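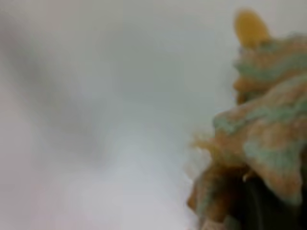 Slide 1. View from the wrist camera, striped knitted or crocheted object at the right, out of focus.

Speaker notes, student robotics club, Endthorpe. Talk by Akosua Amissah, 20 August 2018.

Slide 1
Good afternoon. Leave the slide up and wait a little before speaking. Ask the room what they think it is. Take two or three answers, then continue.
The orange and green stripes look like knitting or crochet. Yellow at the top. Almost everything else is pale grey, and it gives the program very little to hold on to. I want people to keep this view in mind when I come to the results, for the arm must decide from views of this kind where to close its fingers.

Slide 2 - who we are
Five students, one arm, one shared cupboard. Rahel Plattner wrote the software for the camera. Nii Atinga and Esi Ametepe built the fingers. Wumpini Annan keeps the records, and I do the training runs. Thank Lamptey for the room. (Say it slowly, last time I forgot.)

Slide 3 - the task
Pick up a soft thing, carry it, put it down in the tray. With wooden blocks we could do this already in the first term. Wool is different. It gives way when you press it, the loose fibres catch on the fingers, and the outline is never the same twice.
Our program is called Flivel. It has no meaning, Esi liked the sound.

Slide 4 - the numbers
We made 1,178 attempts from the beginning of the project. In 517 of them the object arrived in the tray. Do not hurry over this number. Somebody will ask if it is good. My answer: for blocks it would be poor, for wool we are content for now.
One training evening is about 18 attempts, if the cable behaves.

Slide 5 - close to the object
When the wrist comes very near, the picture can become soft like on slide 1. The edge of the wool is then a wide band of colour and Flivel places it too far out. Rahel's idea is to trust the last sharp picture and to move the final part without looking. Nii does not agree with this and he may say so from his seat. Let him speak, but only 2 minutes.

Slide 6 - next
In September we enter the Stonus student round. Before that: new finger pads, and a fixed lamp at the side of the table. If anybody here has experience with soft pads, please come to me after the talk.
Questions. Go back to slide 1 while people ask.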